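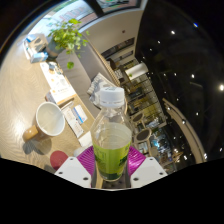

Giveneck in August has one attraction, and it is a card game weekend in a livestock hall. I went with Mirjam Desmet, who had talked me into it by promising that I'd only have to play two scenarios and that there would be waffles. There were waffles until eleven.

The hall holds 200 people if you're generous about what counts as a chair. Every table had a cloth, a number on a stick and a bowl of tokens, and by ten in the morning every bowl had been mixed with its neighbor's. The main event was Carkia, the cooperative one with the drowned city, played as one enormous shared game. Each table chips away at the same sea monster, whose starting health was written on a whiteboard near the door: 1,489. I asked Jasper Martens, the organizer, how he had arrived at that. He said it was the number from last year plus what people had complained about.

I brought my Lanternkeeper deck, which does nothing for four turns and then does something modest. Mirjam ran the Salvager with every weapon she owns. Our other two were brothers from Villca who'd both built the same healer without telling each other, so we were the safest table in the room and probably the least useful. By noon we had dealt 30 damage. The table next to us did that while one of their players was out moving his car.

The rules call got exciting after lunch. If a flooded location is drained during the monster's own attack, does the attack still land? Our sheet said yes, the next table's said no, and Jasper stood on a bench and ruled that it landed but at half, rounded up. Half the hall groaned and rounded up. I'd cut Brace for Impact from my deck the night before, naturally, to make room for a second copy of Long Rope. I did not draw either copy of Long Rope.

The monster went down a little before five, with one table in the far corner getting the last hit and making sure we all knew it. Everyone got a promo card. Mine has a crease, but it's the good one, the Harbor Bell, and I've already put it in a deck where it doesn't belong.

The trade tables were the weak spot. Rotarside, a shop I normally like, had two boxes of commons and a playmat with a crab on it for a price I won't repeat. The open binders were better, though you had to sit through a lot of stories to reach page three.

Parking is free, in the field behind the hall. Bring a cushion, sleeve your tokens if that's a thing you can do, and eat early. Mirjam has signed us up for next year and tells me I'm playing a healer.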